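Section 2: Setting up your Dollby room air cleaner

I'm assuming you've got the box open and the cleaner standing on the floor. Mine went in the back room at Bekside, where the cooking smells collect, so that's the set-up I'll follow.
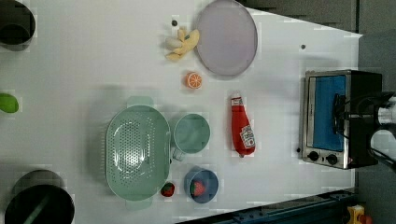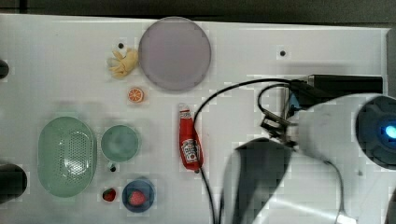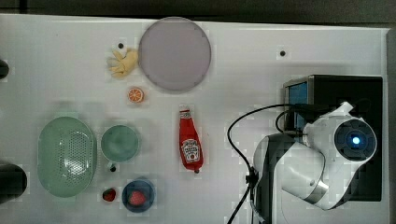
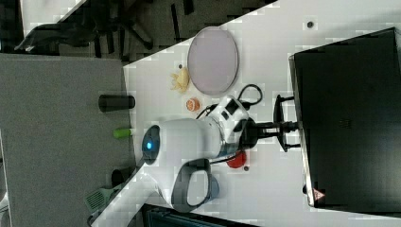
Toy food and a big round plate on the white table, first picture.

Before you plug anything in, take the filter out of its plastic bag. I know that sounds obvious, but it ships inside the machine with the bag still on, and I ran mine like that for a whole evening wondering why the room still smelt of fried onions!

1. Turn the cleaner so the back faces you and press the two tabs at the top of the cover. It lifts off towards you.

2. Pull the filter out by its cloth strap and take the bag off. Write the date on the cardboard edge (mine says May 2020).

3. Slide it back in with the arrow pointing into the machine, then click the cover home. If the cover won't close, the filter is back to front.

4. Stand the cleaner at least 12 inches from the wall and away from curtains.

5. Plug it straight into the wall and hold the power button until the light stops blinking.

6. Run it on high for 2 hours with the door shut, then drop it to low and leave it be.

Caution: unplug it before you take the cover off, every time. Don't spray air freshener anywhere near the intake either – the charcoal soaks it up and you'll be smelling fake lavender for weeks.

Note on filters: the standard one is part 167 and the thicker one, for smoke and pets, is part 528. They both fit. I started with the standard and changed over in the second month, mostly on account of a very old dog. Lurby and Dunleavy filters look much the same but they're a touch too wide, so please don't force them.

If you get a faint dusty smell on the first run, let it carry on with a window open a crack. Mine cleared by bedtime. A sharp or burning smell is another matter – switch off at the wall and go to Section 7.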